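I started Clestura with one soup pot, a borrowed church kitchen and a pretty shaky idea of what I was doing. That was a Sunday in February, it was sleeting, and four people came to learn how to make dumplings. One of them left early. The other three came back the next week and brought a cousin, so I figured I had a cooking school!

We're on the second floor in Brestthorpe now, over the shoe repair place. Take the side door, because the front one goes to the shoe people and they're tired of sending you around. Classes run most evenings at 6:30 and go until the food is gone, which can be 9:00 or can be later if somebody gets talking about their grandmother's cabbage.

## What we teach

Everyday home cooking, mostly. Soups, flatbreads, dumplings, beans, braises, pickles, a few cakes that don't need a mixer. I don't do fancy knife work and I can't teach you to temper chocolate (I've tried, my kitchen runs too warm and so do I). If you can chop an onion slowly you can take any class on the list. If you can't, come to First Suppers and we'll start with the onion. 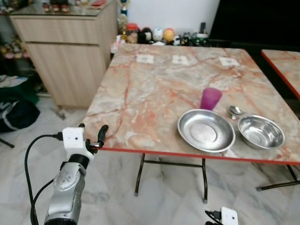 The bread classes fill up first, every single time. I put that down to the rye starter, which came to me from a bakery in Masarton when it closed and has been fed every day since -- even through the flu, even through my move. You take a jar of it home with you. Please don't email me at midnight to ask if it's dead. It's almost never dead. Stir it, feed it, leave it somewhere warm and go to bed.

Everybody eats together at the end. That was the rule in the church kitchen and it's still the rule here. I know some schools send you off with a box, and that's fine, but I learned to cook by eating what I'd made next to people who'd made the same thing a bit better. You taste theirs, you ask what they did, and the next time you leave the lid on longer.

## How we got bigger

Slowly! For the first couple of years I also worked mornings at a dry goods wholesaler called Kollár, and I owe that job a lot. It's where I learned to buy flour properly, and where I found out that I'd been storing dried beans wrong my whole life. When I finally quit I had $3,000 saved and spent $795 of it on a used range with one bad burner. We still have it. Back left, don't bother.

Since then more than 2,000 students have come up those stairs, and there are three of us teaching. The recipe binder is past 500 pages and badly needs sorting. Half of it is my handwriting, so good luck.
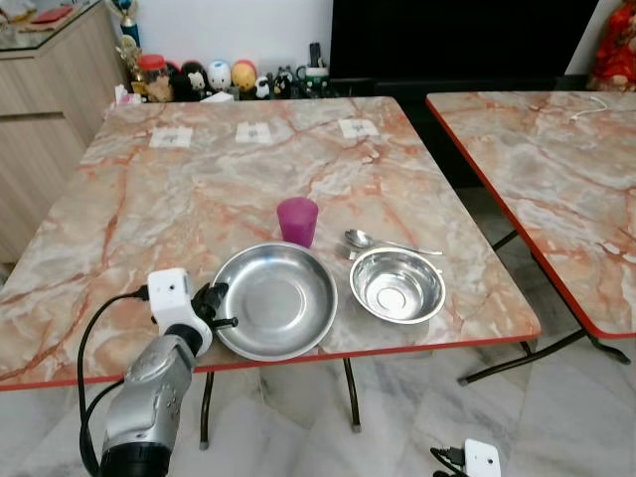
I get asked a lot if we'll open a second place in Masarton. Maybe. I love the town and the Saturday market is better than ours, but I like knowing who's in my classes, and I'm not sure I could do that from the highway. Ask me again after the summer.

## Coming to a class

Wear shoes you don't mind getting flour on. Tie your hair back. Tell us about allergies when you book, and tell us again when you walk in, I won't be annoyed. Kids are welcome from age eight with a grown-up along, and they tend to be better at dumplings than the grown-up is.

If you need to cancel, call by noon the day before and we'll move you to another night, no charge. The phone's in the kitchen, so let it ring awhile -- somebody's probably got dough on their hands.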